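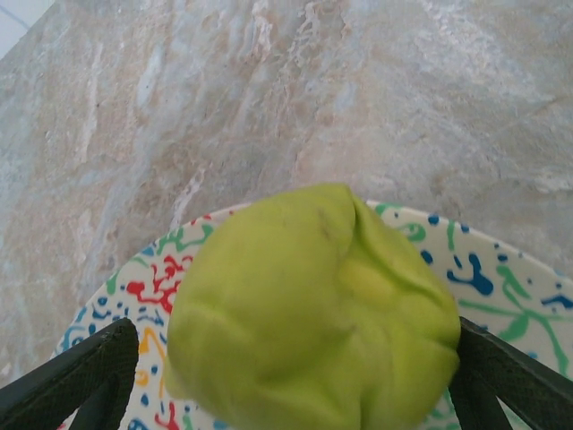 4. Collecting Soft-Object Episodes

Applies to: Wornico two-arm bench, Ryu recording software
Section owner: Urmila Gautam
Last changed: January 10, 2024

Sections 1 through 3 covered things that keep their shape when you pick them up. We hope you enjoyed them. Section 4 covers dough and thin plastic, and the method we use to get a policy that can cope with both. Read 4.1 even if you have run the rigid-object set before, especially if you were good at it.

4.1 What the method is testing

The question in the Skevmont study is whether a policy trained on mixed episodes (soft and firm things shuffled together) handles soft ones better than a policy trained on soft episodes alone. Each batch is therefore 36 episodes in an order drawn by Ryu. You do not get to choose the order. Wian Zwane once chose the order, and the result was a very tidy graph that we could not use.

A full training set is 600 episodes. The first round gave us 471 that passed review. Most of the rest failed for reasons listed in 4.5, and a few failed for reasons we have agreed to stop discussing.

4.2 Before you start

1. Home both arms from the Ryu start screen. Wait for the "ready" line before you put your hands in the enclosure.
2. Check that the arm cables follow the forearms and have slack at the elbow. Move each arm through its full reach by hand control, slowly.
3. Wipe the finger pads with a dry cloth. Dough left in the texture changes the grip, and the next operator will blame the software.
4. Open the wrist view and the overhead view side by side. If either one lags, restart the camera service before recording. Do not plan to fix it afterward.
5. Enter your name in the operator field. "Me" is not a name.

CAUTION: The stop button must be within reach of the person running the arms, without standing up.

4.3 Dough episodes

1. Knead the dough by hand for a minute, form a rough lump and set it on the plate. Do not make it a neat ball. Neat balls are easy and teach the policy nothing.
2. Start recording. Bring the open gripper down over the lump until the fingers are on either side of it.
3. Close in small steps. Stop when the dough starts to bulge between the fingers, then hold for 500 milliseconds. Ryu marks the hold for you.
4. Lift, move to the target and open. If the dough sticks to one finger, keep recording and shake it loose with the arm. These recoveries are worth having.
5. Stop recording. Label the outcome "placed", "stuck" or "dropped". "Sort of" was removed from the menu in December.

NOTE: Leave the dents in between episodes. Mal-soon Choo compared batches with and without reshaping, and the policy trained on fresh lumps did badly on anything that had been squeezed before, which in practice is all dough.

NOTE: When the dough begins to crack at the folds, replace it. Adding water has been tried. See the stain on the printed copy of this manual.

4.4 Bag and produce episodes

Both arms are used. Agree with yourself beforehand which arm moves first.

1. Spread the bag on the tabletop and put the plate next to it. They may touch or overlap.
2. Place the produce according to the layout card that Ryu shows. Some cards split the items between plate and bag.
3. Bring both grippers to the start poses, one at the plate and one over the bag.
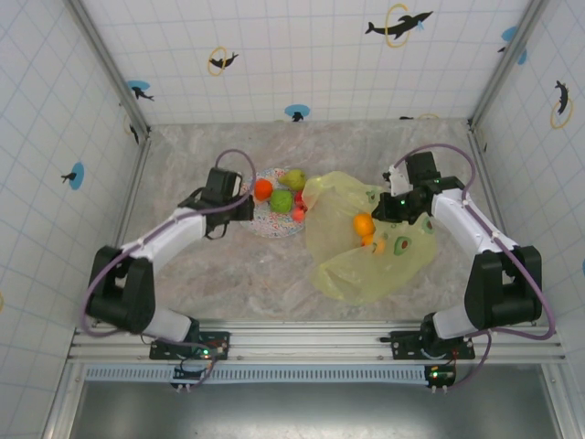
Figure 4-2. Left gripper at the plate, right gripper over the yellow bag.

4. Start recording. Pinch the bag by a raised wrinkle. Dragging flat plastic with a fingertip looks clever in the wrist view and almost never works.
5. Carry out the task named on the card. Go gently with pears.
6. If an item rolls away, follow it with whichever arm is nearer. If it leaves the tabletop, end the episode and label it "lost".

CAUTION: Do not reach in to straighten the bag while the arms are live. Pause first. The arms have no opinion about your fingers, and you should not wait for them to form one.

4.5 Reasons an episode is rejected

Mi-kyung Bae reviews every batch and rejects an episode for any of the following:

- a hand in either view after recording starts
- a missing outcome label
- both grippers idle for more than a few seconds (thinking is allowed, but do it before step 4)
- a layout that does not match the card

Rejected episodes go to the Stundus folder with a comment. Appeals may be sent to Seung-woo Seok, who wrote the rejection rules and is fond of them.

4.6 Shutting down

1. Park both arms and wait for the motors to release.
2. Seal the dough in its tub.
3. Return the produce to the crate. Anything bruised comes off the layout list; tell Urmila which card it was on.
4. Upload the batch and check that the episode count in Ryu matches your own log sheet before you leave.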